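Bakell handheld grippers review: a month of folding laundry for science

Posted November 1, 2023

I should say up front that I paid for these myself, or rather our little workshop did, and Bakell have no idea I'm writing this. The pair cost us 2,905 with the cables and the case, which made Kyung-tae go a bit quiet when the invoice came in. So I've been paying close attention to whether they were worth it!

If you've not come across this sort of thing, you hold one in each hand and do a job with the jaws instead of your fingers, and the recordings get used to teach a robot to do the same job. We're working on cloth, mostly bags and towels, because that's what Skolero asked us for and because cloth is horrible and somebody has to do it.

What's in the box

Two grippers, two long cables, a bag of spare fingertips, a hex key and a printed guide that someone has clearly translated in a hurry. The case is lovely — proper foam, decent latches. I had everything plugged in and talking to the laptop in under an hour, and most of that was me looking for an extension lead.

The guide tells you to calibrate each hand separately and then both together. Do the second bit. I skipped it on the first evening and had to throw away 6 recordings, which I'm still cross about.

In the hand

They're nicer to hold than our old Baston pair, which always felt like carrying two full kettles. My wrists are fine after a morning of it, and Chaltu (much smaller hands than mine) gets on with them just as well. The squeeze is smooth all the way through and you can stop halfway without it creeping shut on you.

Opening and closing zips was the job I dreaded most. A zipper pull is tiny and it wants to lie flat, so you end up coming at it from the side and nudging it with one jaw until it lifts. I'd say I get it first go more often than I miss now, and in the first week it was the other way round. Thin mesh is a different headache, as it slides about on a smooth board and you need the other hand to pin it down. Thick, folded fabric is where these things are a joy. You bring the tips up to the fold, squeeze, and up it comes.

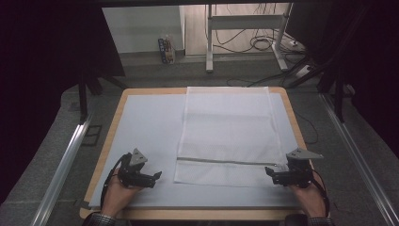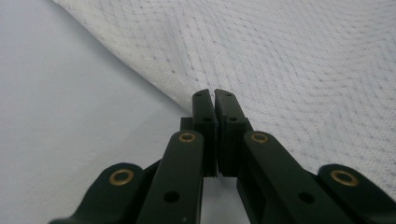 Fingertips and joints

The tips are narrow and squared off with slightly rounded ends, and I've grown very fond of them. They get in under an edge that the fat rubbery Baston ones would just push along the table. The drawback is that they're quite hard, so on anything slippery you have to squeeze more than you'd like. Aatos wrapped a bit of grip tape round one pair and swears by it. I tried it and thought it made the zips worse, so we've agreed to disagree.

I like the brass bushings in the linkage too. The old ones had plain holes and went sloppy fairly quickly, and you could feel the jaws wobble when you twisted. We've done 327 recordings on the Bakells so far and I can't feel any play yet. Ask me again in December.

The cables

Right, my big moan. They're too stiff, and they come off the grippers in a loop that likes to swing round your hand when you reach across yourself. You do learn to move with it, but I've caught one on the edge of the table more than once and spoiled a perfectly good fold. A softer cable would fix this overnight and I can't imagine it costs much more.

I wrote to their support address about it and got a reply from a Quentin Sabatier, who was very pleasant and sent me a diagram for tying the cable back along the forearm. It helps a bit. He wouldn't be drawn on whether a softer one is coming.

Software

Fine. It records, it shows you both hands, it saves where you tell it to. It forgets my folder every time I restart, and the buttons are small if you're trying to click them while standing up, but it hasn't crashed on me and I can't say that for the last lot.

Would I buy them again?

Yes, for cloth. If you're mainly picking up boxes or bottles you could spend a good deal less and be perfectly happy. Four stars out of 5 from me, and the missing one is entirely the cables. Yakubu wants it noted that he'd have given three and a half, but he's the one who has to coil them up at the end of the day.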